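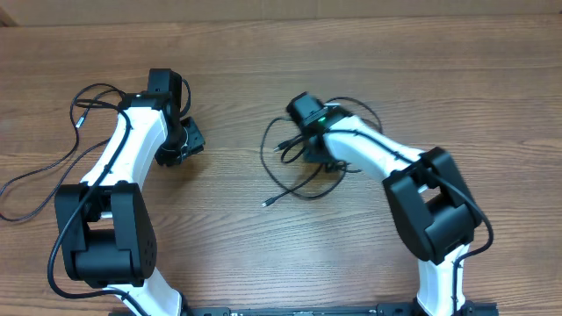
Filed under: Furniture and Interiors / Open Papers

4.2 Color and grain of the tabletops

The survey covered 18 tables in shared workrooms. Each top was given a color group (light, medium or dark) and a grain group (straight, wavy or mixed) before any of the users were asked about it. The grouping was done by eye, by two people working apart, and the two lists were then compared. Where they differed, Catherine Moffat made the final call.

Color was the easier of the two. The raters agreed on nearly all of the tops, and the few splits were between light and medium. Grain gave more trouble. A top can look straight-grained from the end and wavy from the side, and room lighting changes how much of the pattern shows. We therefore asked raters to stand at the long side of the table, where a person would normally work, and to judge the grain from there only.

Figure 3 shows a top from the medium group. The finish is a warm brown, and the grain lines are fine and wavy and run from side to side. This was the kind of surface that users most often called "plain" in their written answers, even though the pattern is easy to see at working distance. We return to this point in Section 5.

Figure 3. Wooden tabletop, medium color group, wavy grain group.

We received 223 written comments from 89 users. Comments were sorted by what they were mostly concerned with: looks, glare, cleaning, or marks. A comment that dealt with two of these was filed under the one it mentioned first. Glare came up mainly for the dark tops, and nearly always in rooms with windows on the long wall. Only 27 comments mentioned grain at all, and most of those were about small parts being hard to find - screws and pins in particular - on tops with a busy pattern.

The medium tops drew fewer comments on marks than either of the other groups. Users of dark tables wrote about dust and fingerprints. Users of light tables wrote about pencil and cup rings. We did not measure wear, so we cannot say whether the medium tops were in better shape or whether marks on them were simply harder to notice. The cleaning routine was not the same in every room either. The Pacheco rooms were wiped down every evening, while the Skurkach rooms had no fixed schedule until May.

Tops with a loose mat or a cloth over most of the surface were left out of the grain grouping but kept in the color grouping if enough wood showed at the sides. Raters were told to judge the wood they could see and to leave the space for grain blank if they were unsure.

This site uses cookies to remember your reading settings. Accept all | Manage cookies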